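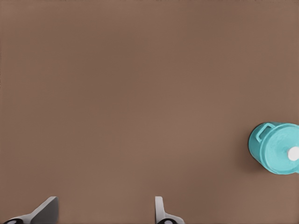

A teal pot with its lid, on a brown tabletop.

How to run a school sports relay afternoon without losing a child or a beanbag

By Imtiaz Kodikara
Updated May 28, 2019

Relays look simple on paper. Then you put 36 second graders on a field, give each of them a beanbag, and learn how far a beanbag can travel in the wrong direction.

What you need

Cones, beanbags, a whistle, four colors of pinnie and a flat stretch of grass. Hoops are optional. If you hand out hoops, accept that the next five minutes belong to the hoops.

Step 1. Make the teams before lunch

Write four lists and name the teams. Mine were Fesidix, Skamano, Retamal and Punidus, which the children made up themselves and then argued over how to spell. Do not let captains pick. You remember how that went when you were seven.

Step 2. Set out the lanes

Put a start cone and a turning cone in each lane, 15 big adult steps apart. Leave enough room between lanes for a child running with both eyes shut, as there will be one. Mark the waiting line with rope. A painted line is treated as a suggestion.

Step 3. Walk it first

Have one team walk the whole relay while the rest watch. Show the handover twice. The beanbag goes from hand to hand, and throwing it means going back to the cone. Say this again just before the whistle.

Step 4. Run short races

Start with a plain out-and-back, then a beanbag balanced on the head, then sideways steps. Swap the running order each time so the same child isn't always last with everyone screaming advice. Give water after every second race.

Step 5. Keep score loosely

Four points for first, three for second, and so on down to one. Somebody will challenge the result. Listen gravely, nod, and start the next race.

Packing up

Ask each team to bring back its own cones and pinnies before shoes come off or snacks come out. Check the hedge for beanbags, then check the gutter.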